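Cushion covers and throws: washing and shedding
Jan 26, 2020

Members have asked again about long-pile and fringed covers, which shed heavily in their first few washes. Erhan Altıntaş has been through the supplier notes for the Remon and Istow ranges, and the following now applies to all furnished flats at Unenbridge.

Shake each piece out before washing, holding it by two corners so that the weight hangs evenly and loose fibre drops to the floor. Vacuum afterwards. Do not pull at long threads - trim them level with the rest of the fringe.

Wash cool, one piece per load, on a short cycle. Keep the spin low. Fast spinning mats the pile, and matted pile cannot be brushed out once dry. Dry flat. Tumble drying is not advised for either range.

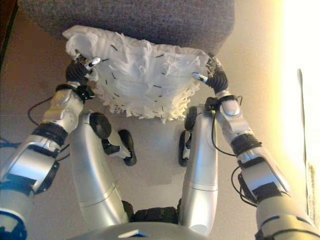
Grey upholstery shows white fibre more than any other colour in the catalogue. A damp rubber glove, drawn in one direction, lifts most of it. Lint rollers work on smooth weaves but clog quickly on nubby ones.

Covers with ragged edges may stay in use if the seams are sound. Where a seam has opened, return the piece to the Cisneros store with the flat number on the tag. The store holds 104 replacements, and the next order is due in April.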